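Search the Droritz household boards Go

Where do shoes go in a hall with no room for shoes?

Mitsuko Murakami
2022-06-14

Hello all! We moved into a first-floor flat in October and I still haven't sorted the hall. It's a long thin thing with the front door at one end and the bathroom at the other, and the only free bit of wall is 185 cm long, between the meter cupboard and the bedroom door. Everybody kicks their shoes off the second they get in, so by teatime there's a heap and I go flying over it. I tried a big basket (smelly, and you can never find the other one) and then an Oshima tip-out cabinet, but my husband's boots wouldn't go in it and he's a size 11, so that went to my sister. I'd like something the kids will use without being nagged, and I can't drill into the meter cupboard side as the landlord gets funny about it. What have you all done?

Herman Latuheru

We had exactly this hall! What sorted us out was splitting the shoes into the ones we wear all week and the ones we don't. Only the weekday ones live by the door, one pair each, and everything else goes in the bedroom under the bed. Sounds strict but it took the kids a fortnight and now they tell me off. For the bit by the door I'd go for a plain open shelf, the cheapest you can find, low enough for the smallest child to reach. Anything with a door or a flap gets ignored in my house. Slip-on things like slides can sit side by side on it and take up hardly any depth, it's the lace-up boots that cause the trouble, so give those the floor underneath and a rubber tray for the mud. Leave yourself a spot on top for keys and post or the shelf will end up covered in them anyway!

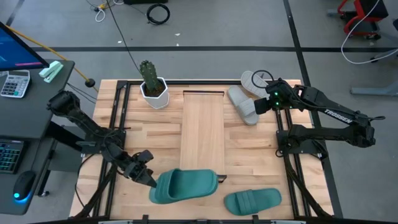
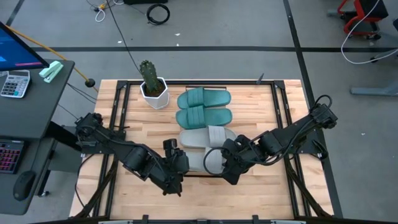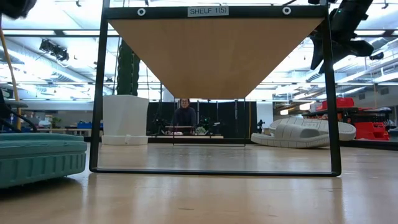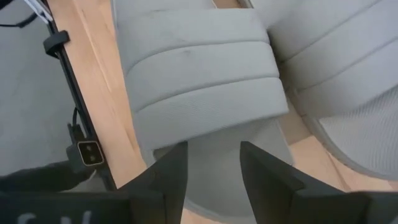 Gaurav Kandpal

I'd go along with the one pair each rule but not with putting the rest under the bed, we did that and found mould on my good brown brogues by the spring. If it's an outside wall be careful. I keep mine on top of the wardrobe in boxes with the lids off. Also measure how far your bedroom door swings before you buy anything. I didn't, and my lovely Furnum rack was 14 cm too long, so it lives in the shed with paint tins on it.

Takeshi Sugawara

just get hooks

Comments (3)

Mitsuko Murakami: Thank you, these are great. Gaurav, it is an outside wall, so I'll have a feel round behind the bed tonight. Takeshi, hooks for boots?? How?

Takeshi Sugawara: trouser hangers with the clips, one clip on each boot, hang them off a rail. works for wellies too

Takeshi Nomura: Clips left dents in my leather ones so put a bit of felt in. And newspaper in anything wet before it goes near a shelf, change it at bedtime.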